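보낸 날짜: 2024년 3월 10일
받는 곳: 현장 로봇 운용 메일링 리스트
제목: Re: Re: 담요 걷기 작업 중 오른팔 정지, 로그 먼저 올립니다

안녕하세요, 답장이 늦었습니다. 로그를 끝까지 다시 돌려 보느라 시간이 좀 걸렸어요. 먼저 지난번에 주신 메일부터 옮겨 놓고 그 밑에 이어서 쓸게요.

> 올려주신 로그 잘 봤습니다. 저희도 Fludel 컨트롤러를 쓰는데 1월에 비슷한 증상이 있었어요.
> 오른팔이 목표 위치까지 못 가고 토크만 계속 올라가다가 보호 정지가 걸리더라고요.
> 저희 경우는 니트가 손끝에 걸린 거였는데, 처음에는 다들 모터 탓인 줄 알고 손목을 통째로 갈았습니다. 돈만 날렸죠.
> 궁금한 것 세 가지만요.
> 1) 정지 직전에 손목 카메라 영상에서 깊이값이 살아 있었는지
> 2) 팔 바깥으로 늘어진 케이블을 그때 어떻게 묶어 두셨는지
> 3) 정지 뒤에 팔이 그 자세로 버텼는지, 아니면 힘이 풀려서 내려왔는지
> 특히 3번이 제일 걱정됩니다. 사람이 옆에 있을 수 있는 작업이니까요.

와, 손목을 통째로 가셨다니 남의 일 같지가 않네요. 저도 부품 주문서를 거의 다 써 놓고 있었거든요 ㅠㅠ 질문 주신 순서대로 적겠습니다.

먼저 1번, 깊이값은 죽어 있었습니다. 완전히 0은 아니고, 천이 가까이 붙는 순간부터 값이 튀다가 마지막 정상값을 계속 물고 있는 상태였어요. Vrettos 인식 모듈이 유효 픽셀이 모자라면 직전 프레임 값을 재사용하게 되어 있는데, 그 재사용에 제한 시간이 없더라고요. 설정 파일에 항목은 있는데 기본값이 무제한입니다. 제어기는 손끝과 천 사이가 아직 90mm 남았다고 믿고 계속 전진 명령을 냈습니다.

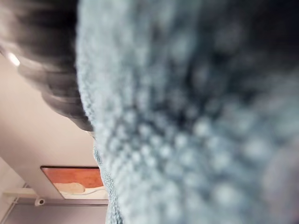 깊이 추정이 왜 무너졌는지는 저도 꽤 오래 헤맸어요. 처음에는 조명 반사를 의심해서 노출을 이리저리 바꿔 봤는데 별 차이가 없었고요. 결국 거리 문제라고 보고 있습니다. 이렇게 하늘색 니트가 화면 대부분을 덮고 초점까지 나가 버리면, 올록볼록한 고리 무늬도 왼쪽 가장자리에서나 겨우 읽히고 나머지는 뿌옇게 뭉개지잖아요. 매칭할 특징점이 거기밖에 없으니 추정기가 엉뚱한 데를 붙잡는 거죠. 멀리 있을 때는 이런 짜임이 오히려 인식하기 좋은 편이라 시험할 때 다들 방심했던 것 같아요. 저희 시험 항목에도 근접 구간은 아예 빠져 있었습니다. 반성 중입니다.

로그에서 중요한 부분만 추리면 이렇습니다.

마지막 정상 깊이 프레임: 1148번
그 값을 그대로 물고 있었던 시간: 350ms
보호 정지 프레임: 위 시간이 지난 직후

350ms면 별것 아닌 것 같죠? 저도 그렇게 생각했는데, 접근 속도를 올려 둔 상태여서 그 사이에 팔이 꽤 들어갔습니다. 속도를 올린 건 저예요. 시연 시간을 줄여 보겠다고 바꾼 값을 되돌리지 않고 그대로 커밋했더라고요. 리뷰에서도 그냥 지나갔고요. 이 부분은 변명의 여지가 없습니다.

2번은 좀 부끄럽습니다. 케이블 고정이 허술했어요. 팔꿈치 쪽에서 내려오는 묶음을 한 군데만 잡아 두고, 나머지는 여유를 준다는 핑계로 늘어뜨려 뒀습니다. 오른팔을 안락의자 등받이 쪽까지 뻗으려면 여유가 있어야 하는 건 맞아요. 다만 여유와 방치는 다른 얘기라서... 손목 쪽 가는 선들이 좌석 위로 고리를 만들면 천과 같이 집힐 수도 있고, 다리 옆으로 내려온 묶음은 로봇이 한 발만 옮겨도 걸릴 수 있겠더라고요. 이번 정지의 직접 원인이라고 할 증거는 못 찾았습니다. 케이블 쪽 장력은 따로 재지 않으니까 로그만으로는 배제도 못 해요. 원인 후보에는 그대로 남겨 두겠습니다.

혹시 Dulow 케이블 가이드 써 보신 분 계신가요? 카탈로그로는 저희 팔 굵기에 맞을 것 같은데 손목을 끝까지 돌렸을 때 선이 씹히지 않는지가 궁금합니다. 벨크로로 버티는 것도 이제 한계예요.

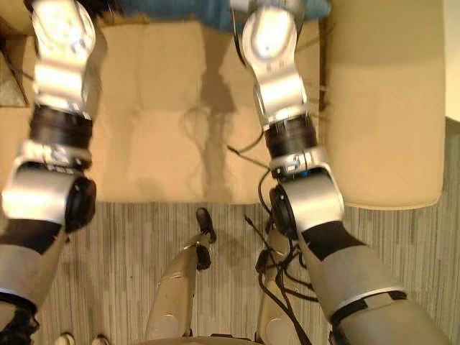 3번, 정지 후 동작

이게 제일 중요한 질문이었죠. 팔은 그 자세로 버텼습니다. 브레이크가 제때 물렸고 처짐도 측정 오차 안쪽이었어요. 여기까지는 다행인데, 문제는 손끝이었습니다. 보호 정지가 걸려도 그리퍼는 닫힌 힘을 그대로 유지하게 되어 있거든요. 물건을 떨어뜨리지 말라고 넣은 기능인데, 천이나 옷자락을 물고 있을 때는 얘기가 완전히 달라지죠. 누가 담요를 덮고 앉아 있는 상황이었다고 생각하면 등골이 서늘합니다.

게다가 수동 해제 메뉴가 Vellasance 화면에서 세 단계나 들어가야 나와요. 저는 당황해서 다른 메뉴를 두 번 눌렀고, 정지부터 해제까지 155초가 걸렸습니다. 155초요! 설명서를 다 읽은 제가 그 정도면 처음 보는 사람은 훨씬 더 걸리겠지요.

지금까지 바꾼 것

- 깊이값 재사용에 제한 시간을 걸었습니다. 넘기면 전진을 멈추고 뒤로 조금 물러납니다.
- 접근 속도는 원래 값으로 되돌렸고, 이제 이 값을 바꾸면 리뷰어가 두 명 붙어야 합니다.
- 그리퍼 해제를 첫 화면 버튼으로 뺐습니다. 물리 버튼도 달고 싶은데 배선 자리를 아직 못 정했어요.
- 천을 다루는 작업에서는 정지 시 파지력을 낮추도록 했습니다. 얼마까지 낮출지는 시험 중입니다.
- 사람이 앉은 의자에서의 시험은 전부 보류했습니다.

마지막 항목은 당분간 풀 생각이 없습니다. 일정이 밀린다고 한 소리 들었지만 어쩔 수 없고요.

모터는 분해하지 않았어요. 정지 뒤에 무부하로 돌려 보니 전류 파형이 깨끗했고, 주신 메일 덕분에 주문서도 접었습니다. 정말 감사합니다!

저도 하나 여쭤볼게요. 1월 건에서 니트가 손끝에 걸린 걸 어떻게 확인하셨나요? 육안이었는지, 아니면 토크 파형에 뭔가 특징이 있었는지요. 저희 파형은 완만하게 오르다가 끝에서 한 번 꺾이는데, 그 모양이 비슷했다면 감지 조건으로 써 볼 수 있을 것 같아서요. 그쪽 파형을 공유해 주실 수 있으면 저희 원본 로그도 통째로 보내 드리겠습니다. 용량이 커서 리스트에는 못 올리니 개인 메일로 주소만 알려 주세요.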